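Vurkia Table Mat: Set-up and First Use
Section 4. Laying the mat

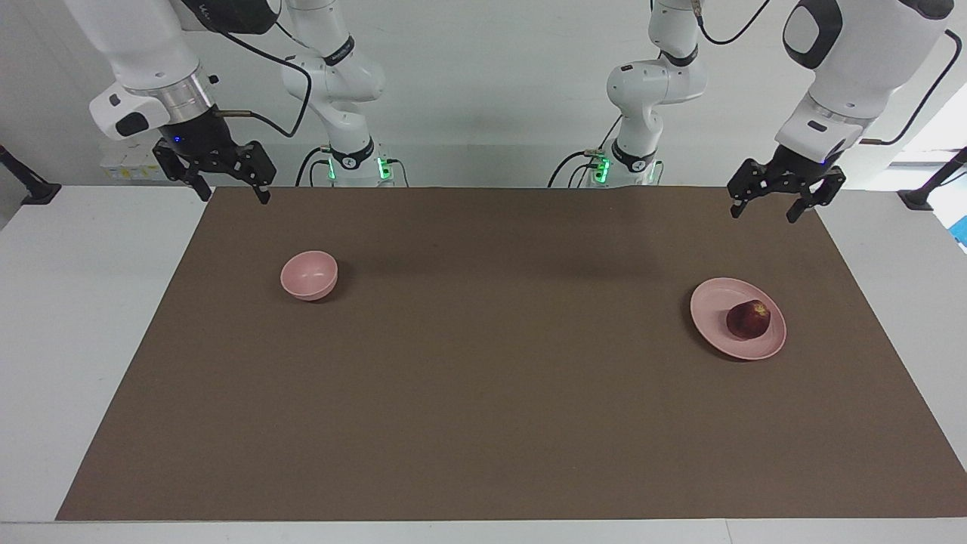 Fig. 4. Brown mat laid on a white tabletop, with pink bowl and plate.

Before you start: clear the table. Wipe it down, let it dry all the way. Crumbs under the mat will show as bumps later.

1. Unroll mat, smooth side up. Logo side goes down.

2. Curled corners? Roll it backward, hold for a minute, let go. Repeat if needed.

3. Leave flat for 17 hours before first use. Overnight plus a morning is fine. Heavy books on the corners OK.

4. Slide into place. Keep a little bare table showing at the sides, otherwise sleeves catch the edge and the whole thing shifts.

5. Press down from the middle outward with a dry cloth. No water under the mat.

NOTE: New mats smell a bit. Goes away in a few days. Open a window.

CAUTION: Not a trivet. No pans straight off the stove, no baking sheets. Max 136 F. Heat marks are permanant and not covered.

CAUTION: Do not cut on the mat. Use a board.

Cleaning

1. Lift off dishes first.
2. Damp cloth, drop of dish soap.
3. Berry, beet or wine stains: blot right away, dont rub. Then baking soda paste, 4 minutes, wipe off.
4. Dry both sides before putting it back.

No bleach. No dishwasher. No dryer (yes, people have tried).

Storage: roll loosely, tie with the cotton strap. Never fold, creases stay in. Keep away from radiators.

Missing strap or damaged mat: write to Hema Chacko, Vurkia customer desk, with your order number. Revised Nov 2, 2018.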